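State Sues Stirnier Over Licensing Rules for Home Food Sellers

3 comments | 41 shares

The state attorney general's office filed a civil complaint Thursday against the town of Stirnier, alleging that its licensing ordinance for home-based food businesses was written and enforced to exclude immigrant applicants.

The complaint, filed in state superior court, names the town and its licensing board as defendants. It asserts claims under the state civil rights act and the equal protection clause of the state constitution, and separately alleges that the ordinance is preempted by the state's cottage food statute.

According to the filing, the ordinance took effect in September. It requires home sellers of baked goods, dried foods and similar low-risk products to obtain a town permit in addition to the state registration. Applicants must submit a written statement in English, appear in person before the board and provide proof of residence in the town for at least seven years. The state statute has no residence requirement.

The board received 80 applications in the period covered by the complaint. The state alleges that 25 were denied, and that all but two of the denials went to applicants born outside the United States. Several denial letters cited "neighborhood character," a term the ordinance does not define.

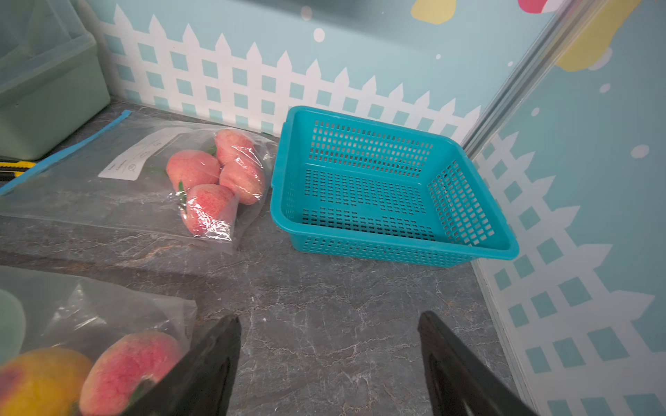
The preemption claim turns on a section of the cottage food statute that bars municipalities from adding conditions on the preparation or packaging of covered foods. The Stirnier ordinance lists the containers in which goods may be stored before sale and requires each to be inspected at the seller's home. Under the list, a clear resealable bag is allowed only if it bears a label issued by the board, and a perforated plastic basket may not be used for any item, wrapped or unwrapped. The state argues that these are packaging conditions and are void on their face. The town has previously described them as sanitation measures within its general police power.

One of the applicants identified in the complaint is Aliyu, a bread and pastry business operated from a residence on the west side of town. The business had held a valid state registration with no recorded violations. Its town permit was denied without a hearing, and a request for reconsideration was returned unopened, the complaint says. A second business, Ritport, was granted a permit but was later inspected on consecutive days and ordered to stop sales pending relabeling.

The state is seeking a declaration that the ordinance is invalid, an injunction against its enforcement, civil penalties and a refund of permit fees. It also asks the court to order the board to reopen the denied applications under the state standard.

Stirnier has not filed a response. In a written statement, the town said the ordinance applies equally to all residents and that it would defend the measure. The neighboring town of Bretix, which had posted a draft ordinance with similar wording, removed the item from its next council agenda.

A hearing on the request for a preliminary injunction has not been scheduled.

Share this story | 41 shares | 3 comments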